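We use cookies to keep you signed in and to remember your notebook settings. OK / Manage
Filed under: Notebook > Textiles bench > Folding & hanging

April 22, 2018

Laundry day entry. Bedroom job this time, not the bench. Pile of mixed darks plus the white tee, all to be folded or hung before anything goes back in the cupboard. Writing this quick before I forget the order of things.

Starting point: everything on the bed, floral sheet left on. Should have stripped it first. Light fabric on a busy print is hard on the eyes, you lose the hem. Darks are no trouble against it. Note for next time – plain sheet or a towel underneath, any solid colour darker than the shirt.

White tee first. Jersey cotton, mid weight, been through the wash plenty. Big print on it, which matters more than you'd think. The printed part is stiffer than the rest and wants to bend along its own edges, so the fold goes where the ink lets it and not where you want it. Plan was: find hem, find shoulder, pull straight, lay down. Hem is the easy end.
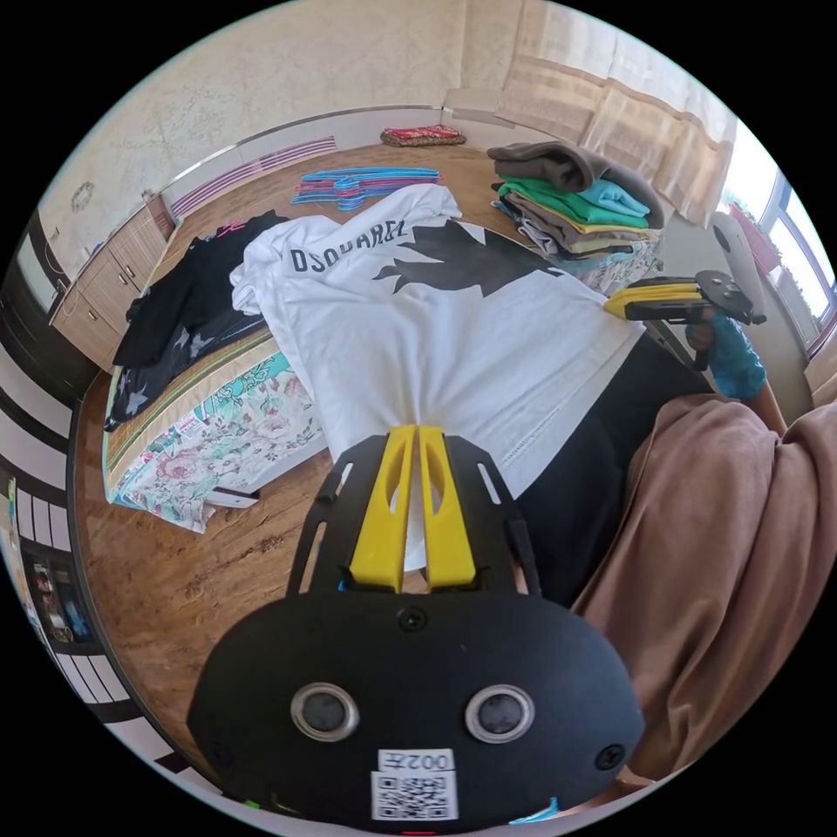
White tee by the bed, hem gathered up, DSQUARED print and leaf.

Couple of things on the hem hold. Pinch too much cloth and you get a rope, and the rope puts a twist right up the body. Pinch one layer only and the back falls away from the front. Want both layers, thumb width, right on the stitching. Side seam is the better place to grab if you can find it. I keep writing this in the book and keep not doing it.

Also: long crease down the middle does not come out by pulling end to end. Has to be pulled sideways. Across first, then lengthwise. The old Jurkska sheet has it the other way round and I think the sheet is wrong, or it was written for shirts with buttons. Will pencil it in the margin.

Bed is too soft for any of this anyway. Every time you press a fold flat the mattress gives and the fold opens up agian. Floor is better. Hard on the knees, so bring the foam pad.

Floor method, as it stands now:
- sweep first (lint, hair, always hair)
- shirt down flat, print up
- sleeves in last, not first
- smooth from the print outwards with flat of hand, don't drag on the ink
- fold lines outside the lettering if there's room, otherwise straight through a gap between letters
- 7 strokes max then leave it alone, more than that and you're just moving the wrinkles about

Hangers. Keep them off to the side and all facing one way, otherwise they hook each other and you lift one and get the lot. The thin wire ones are fine for tees but they leave bumps in the shoulders of anything heavy. Darks with any weight to them go on the wide Jurkard ones, which I have to order more of. 18 left in the box and that won't do September. 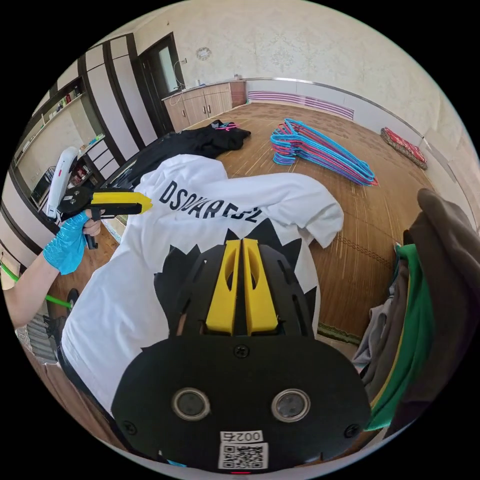
Neck opening is where it goes wrong with hangers. Going in from the top stretches the collar, seen it on every old tee in the house. Go up through the hem, one shoulder, then the other, hook out through the neck last. Slower but the collar stays put. Hudum notes say the same, so that's two of us.

Black things: hang, don't fold. Shows every bit of fluff when folded. Lint roller before, not after. The ones with trim along the edge get turned inside out, trim catches.

Didn't get to socks. Didn't get to the heavy knit either, that wants its own entry becuase it can't be hung at all.

To buy / to do
- lint roller refills
- wide hangers, ask Tokgöz if they still do the 100 box or only the 800
- plain dark sheet
- foam pad back from the garage
- fix margin note on Jurkska sheet, sideways pull FIRST
- try the same tee again after a proper iron, see if the print still fights the fold

Back hurts. Stopping there, knits next entry.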